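The case for letting small workshops build their own handling tools

An opinion from the Stostness Shared Workshop

Public discussion of automation tends to settle on the factory floor and the large employer. Far less has been written on the robots and robot parts now being put together in spare rooms, garages and membership workshops. This essay argues that such work deserves proper support from the bodies that fund community facilities, and that the support should go first to the dull parts of the job: desk space, safe wiring, storage and training time.

Stostness has 57 paying members. In March the workshop closed the accounts on its Gudport project, whose purpose was to build a pair of hand-held grippers and to record ordinary desk tasks with them, so that a machine might later learn from the recordings. The materials cost £701, excluding the computer. A further £366 went on replacement parts, most of it on finger pads and fasteners. These are modest sums for a workshop of our size, and they bought the members a far better understanding of the subject than any course of lectures we have arranged.

The value of the exercise lies in its difficulty. A person who picks up a folder by hand gives the matter no thought. The same person, holding a gripper in each hand, must decide from which side to approach, how wide to open the fingers and how firmly to close them on something that bends. Members who had spoken with great confidence on the future of household robots became noticeably more careful after an hour at the desk. We regard that as a useful result in its own right. 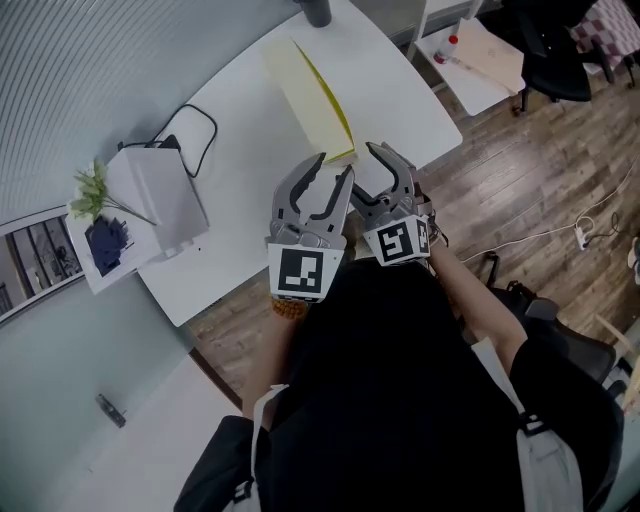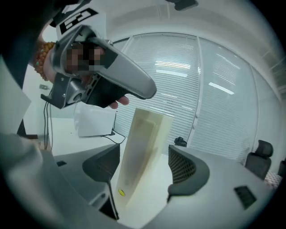 Two grippers at the desk, the nearer one showing its pair of fingers.

A contrary view was put by Nkosi, who wrote that a shared workshop has no business collecting recordings of its members' hands and surroundings, however good the purpose, and that the money would have been better spent on a second lathe. The letter went on to say that members who join to make furniture or mend bicycles should not find their subscriptions paying for research which larger organisations can well afford to carry out themselves.

The objection deserves a full answer. On the first point we agree in large part. Recordings made in a shared room may take in papers, belongings and other people, and consent given once on a joining form is too thin a basis for that. The workshop now asks for written agreement before each session, and any member may have a recording deleted on request. Of the 573 recordings made under the project, those for which agreement could not be confirmed have been removed. We would urge any workshop considering similar work to settle these rules before the first part is ordered. We settled ours late, and the correspondence that followed took up a good deal of the spring.

On the second point we differ. A lathe would have served those who already know how to use one. The gripper project drew in members with no background in metalwork or electronics, several of whom have since taken the induction for both. Nor is it wise to leave the whole subject to large firms. If machines of this kind are to enter homes, people outside the industry should have handled the parts and formed their own opinion of what the machines can be trusted to do.

There remains the question of upkeep. Grant schemes, including the Vornulico fund to which we applied, will pay for equipment but seldom for the hours needed to keep it in order. Pads wear, screws work free and files must be sorted. We ask that future rounds allow at least part of each award to be spent on maintenance and supervision, and that applicants be required to state who will carry out both.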